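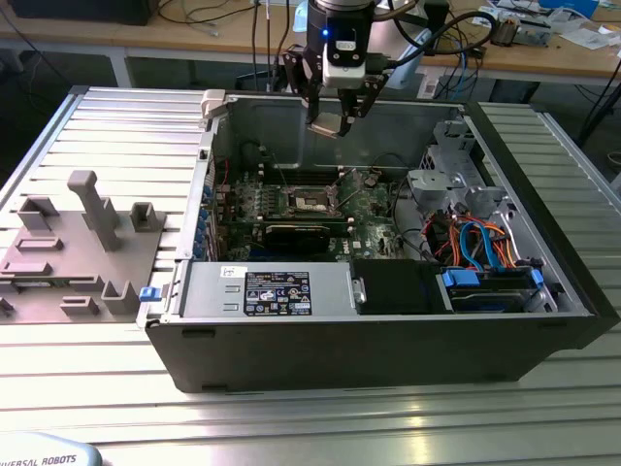 Your gap year won't find you

Every December my old school asks alumni to talk to seniors about travel. I went again this time, and again I heard that a few weeks somewhere poor and sunny will show an eighteen-year-old who she is. I have my doubts.

I spent a season in Usurura at 19, teaching English I was barely qualified to speak. My program fee would have paid Faith Makokha, who ran the actual classroom, for longer than I stayed. She was polite about me. I came home with a journal full of sunsets and told people I had changed. My mother couldn't see it, and she was looking. 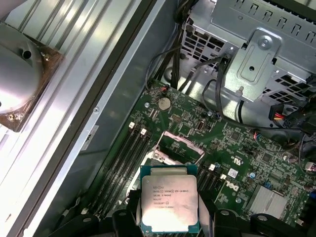
Intel Xeon processor over a green Dell motherboard.

The brochure on the table that night promised "transformation" for 14 students at Flornport, two weeks, airfare extra. Leonilde Moreira, who sells the trips, told me parents ask about safety and colleges ask about growth. I asked what Flornport asks for. She said they were very welcoming.

Maybe they are. People are welcoming in Ohio, too, and you can get there by bus.

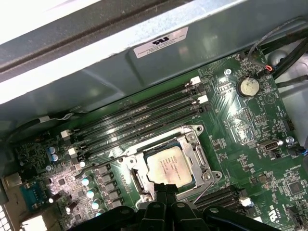
I don't think anyone should stay home. Go, by all means, but go for the trip's own sake, to eat and get lost and be bored on a ferry. My complaint is with the idea that teenagers leave as a row of empty memory slots and that the right village will fill them. Kids arrive with plenty already in there, most of it from home, and what they write down at night is mostly about each other. I reread my own journal before the talk. Of 90 pages, 2 mention Faith. One of those is about her shoes.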